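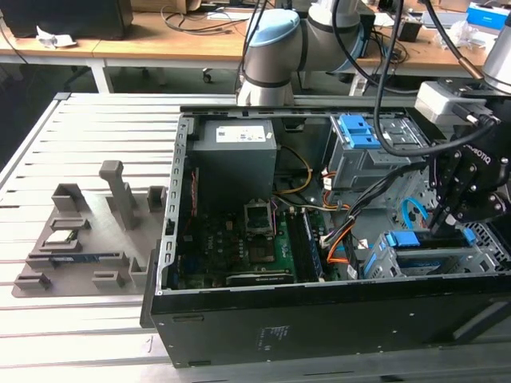 An open desktop tower on the work table, with the CPU socket empty and its bracket up.

Dirk Lenz's "Wilitell" Is the Memoir I Keep Pressing on People

Category: Books & Lives | 14 shares | 3 comments

I finished this one at two in the morning with the lamp still on and my tea stone cold, and then I went back and read the first chapter again. If you've been in this group for a while you know I have a weakness for books by people who threw over one life for another. I've read plenty of them. Dirk Lenz has written the one I'd hand to a friend first.

Wilitell is the name of the house. It sits at the end of a gravel road outside Gruvham, a town that once had a mine, two bakeries and a dance hall, and when Lenz bought the place it had one bakery and a very good hardware store. He was forty-four. He'd spent nineteen years writing assembly manuals for other people's products, he was newly divorced, and he had never kept so much as a houseplant alive. He saw the house on a Friday, signed for it the next week, and moved in with a mattress, a typewriter that had belonged to his aunt, and a box of her letters he'd been putting off reading.

Those letters are the heart of the book. Aunt Rugemalira (she married into the name and everyone in the family called her by it, even her sisters) left home at twenty to teach music, and she kept on leaving places for the next fifty years. She wrote to Dirk from every one of them. There are 127 letters, and he reads them one at a time, in order, over his first winter in the house, never allowing himself to peek ahead. What a way to build a book! You get her at twenty-three, furious with a landlady, and him at forty-four, furious with a chimney, and the two of them start to sound like each other in ways I don't think he noticed until quite late on.

I should say that it's funny. The chapter about learning to sing in the Gruvham choir, where he's placed next to a bass with enormous lungs and simply mouths the words for three months, made me laugh so hard the dog left the room. There's also a long stretch about trying to bake his aunt's rye loaf from a recipe that gives no amounts at all, only remarks ("more than you think," "until it looks cross"). I've tried it twice now. Mine looked cross, all right.

But the part I keep thinking about is quieter. In the second spring he gets an offer to go back to his old job, with more money and a desk by the window, and he spends a whole chapter walking around the field with the letter in his coat. He doesn't dress it up. He's lonely, the roof leaks, and he has 900 in the bank to last until summer. I really didn't know which way he'd go, and I was reading the book he wrote in that house, so you'd think I would have.

Is it perfect? No. The middle sags a bit, and there's a trip to the coast that I could have lived without. He's also oddly shy about his marriage, which gets maybe four pages in all. Some of you will want more there. I sort of liked that he left the door closed.

Nutora, the small press that brought it out, printed just 1000 copies the first time, and I had to wait for the second run to get mine. It's a lovely object, with thick cream paper and the aunt's handwriting reproduced on the inside covers. You can almost make out the sentence about the landlady if you tilt it toward a lamp.

We'll be talking about it at the August meeting, seven o'clock, usual room, and I've put two copies on the lending shelf for anyone who'd like to start early. Please sign the card when you take one! If you've got old family letters of your own, bring one along and read us a paragraph. I'm bringing one from my grandfather that is almost entirely about a goat.

Comments (3)

marylou_k
Took one of the shelf copies Monday and I'm already up to the choir. I sang alto for years next to a woman exactly like that bass. Will have it back in plenty of time.

Pete H.
I liked the coast trip! It's the only place he talks about his father. Otherwise agree with every word, and the chapter with the job letter is as good as anything I've read this year.

Joanie
Can anyone tell me if there's a large print edition? My mother taught music too and I'd love to give it to her. Also I want to hear about the goat.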